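Open Day at Lotari, Upper Floor

We drove out to the Lotari building on the first morning of the open day. Parking was at the back, by the Plamby warehouse, and the walk to the door took two minutes. The ticket was free, but you had to pick a time slot. Ours had eight people in it.

The ground floor is mostly storage and a small display on the history of the site. It was a Bianchini furniture store until the company moved to Akport, and a few of the old price lists are still up in a glass case. One of them has a side table at 889, with no currency given.

Upstairs is one big workroom, and we were free to walk around it. I had expected offices with doors. The whiteboard is the first thing I noticed, a large one on a black stand with a caster at the foot, so I suppose it gets moved when they need the space. The floor has a gray marble pattern. Desks and equipment are kept to the side, and it is not especially tidy – more like a place on a normal working day than one set up for guests.
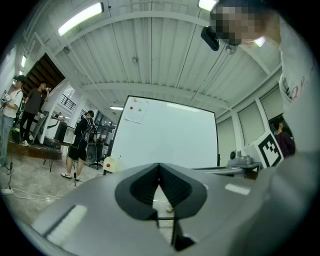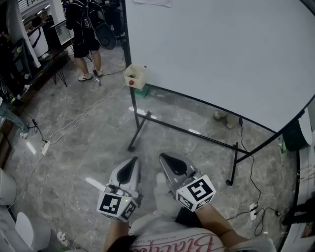
The workroom at Lotari, with the whiteboard and the small box with the red button.

I liked the ceiling, white corrugated metal with white beams across it and long lights. A sheet of paper with an orange, a red and a green dot was pinned to one corner of the board. I meant to ask what the dots stood for and forgot.

The leaflet says the whole floor is 190 square meters. It seemed larger to me.

Coffee was served downstairs afterward. The line was long and the cups were small. We left before the second talk, which started late.

A second open day is planned for June. Slots can be booked at the front desk or by phone. The stairs are steep – anyone who has trouble with them should call ahead and ask about the elevator on the Plamby side.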